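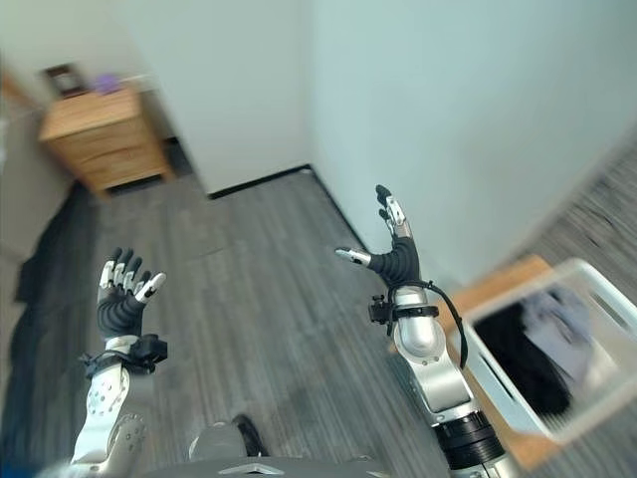 Somkiat Rattanakul signed his first franchise agreement with Jornley, the key-cutting and shoe-repair chain, before he had ever resoled a boot. "I'd run a sandwich counter," he says, laughing. "I knew rent, I knew payroll, I knew what a slow afternoon feels like. Heels I had to learn!" He talks with both hands up and the fingers spread, and they rarely come down while the subject is his shops. He has 3 of them now, all in Nanberg, and he is looking at a fourth.

The first one came with a customer list of 68 names, most of them out of date. He called every one. "Half the numbers were dead, but the people who picked up were delighted – they thought the place had closed." By April he was cutting 110 keys on a good day, and the bench at the back had a line of boots waiting.

What does he like about a franchise? The phone, mostly. When the stitching machine quit in his second month, another owner over in Morura talked him through the fix before opening time. "You're on your own in the shop, sure, but there are 40 other owners who have had the same bad morning."

He is just as lively on the parts that bug him. The royalty goes out whether or not it rains, and the approved polish costs more than he'd like. He also fought for months to put a bench outside the Vídalín Street shop. "They said it wasn't in the layout. I said, come and stand here with a bag of shoes!" He got the bench.

His advice for anyone thinking of buying in is to work a week in someone else's store first, unpaid if need be, and to read the renewal terms twice. "Then ask what happens when you want to sell. I forgot to ask that one, and I had to go back."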